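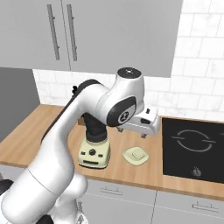

Why would a gripper let go of something it was never told to drop?

Because another part of the program told it the job was over. In our case a timer ran out, the task got marked finished, and the "finished" routine opens the fingers wherever the hand happens to be.

Search the newsletter archive Go

I promised last time that I'd write up the blender lid business, and Simin Abbasi has been after me about it ever since, so here goes. If you've been following the Erdale kitchen (that's our simulated kitchen, for those of you who joined after February) you know we use it to try out pick-and-place routines before anyone lets them near a real arm at Jimorgate. It's a great little kitchen. I've spent more time in it than in my own this year, and my own has a better stocked fridge!

The task was about as dull as they come. Pick up the green lid from the counter, carry it over, set it on the blender jar. We had run it all through the summer with hardly a grumble. Then I came in on a Tuesday morning, coffee in hand, and found 45 failures in a batch of 362 overnight runs. Every one of the failures was logged as a success. Green check marks all the way down the page! I only caught it when I looked at the final lid positions and saw lids on the floor, lids behind the blender, and one lid that had rolled clear out of the kitchen and was, as far as the physics engine was concerned, still going.

So I did what I always do and blamed the friction settings. I fiddled with those until lunch. Gert Modise came by, watched me for a bit, and asked if I had looked at the wrist camera yet. I had not looked at the wrist camera. (I never look at the wrist camera. It's a lousy view and it makes me a little seasick.)
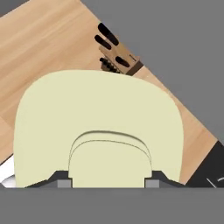

The wrist view, with the knife block beyond the gripper pad.

Going through that view was slow, but it did the trick. In the bad runs, the hand took a long pause over the counter before it moved in. The planner, which we call Clovulier, was hunting for a path that kept the elbow away from the jar, and some nights it hunted for a good long while. Meanwhile the task timer was ticking along like nothing was wrong. When it hit the limit, it should have raised a fault and frozen the arm. What it did was send the same "done" signal as a good run, and the fingers opened in midair with the lid between them.

Gert found the line, I'll give him that. I had merged two exit routines back when I was tidying up, and I was pretty pleased with myself at the time. They looked the same to me. They were not the same.

Now, a simulated lid hitting a simulated floor hurts no one. But the real arm runs that same exit code, and it gets handed heavier things than a lid, with people standing a lot closer than I'd like. Simin pulled the update from the real controller that afternoon. It had been sitting in the queue for three days, ready to go, and I still get a bit queasy when I think about that.

What we've changed so far: a timeout now holds the grip and stops the arm, and a person has to clear it. The success check looks at where the lid ended up and ignores whatever the timer says. I've also put the two exit routines back the way they were, with a rude comment above them addressed to myself.

The batch is running again as I type. I'll post the numbers in the next issue, along with the Babaei sensor notes that I keep putting off. If any of you have been bitten by a timer like this one, write in and tell me, I'd love the company.

Filed under: Robot Troubles, Safety, Simulation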